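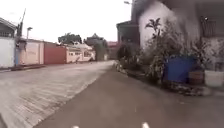
Pavement joint sealing starts in October

2 min read

Crews from Vaken will reseal longitudinal joints on residential streets in the Plindulstead district beginning in October. The work covers 1,496 meters of joint, of which 752 meters lie between lanes of different age or material. These are the joints most likely to let water into the base layer before the first frost.

Each joint is routed to a uniform width, blown out with compressed air and filled with a hot-applied rubberized sealant. The sealant is finished slightly below the surface so that tires and plow blades do not pull it out. Hairline cracks are logged and left for the spring survey.

Lợi Quan, who manages the contract, expects each block to close to through traffic for one morning. Residents on foot can pass at all times. Cars should be off the street by 7 a.m. – notices go on doors the evening before.
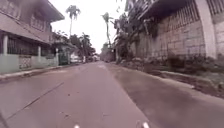 How soon can I drive over a sealed joint?

Traffic can return once the sealant has cooled and is no longer tacky, normally by early afternoon on the same day. The crew removes the cones at that point.

Questions about access for deliveries or medical transport go to Hường Bùi at the street maintenance desk.

Contact the street maintenance desk | © Plindulstead District Newsletter | Back to top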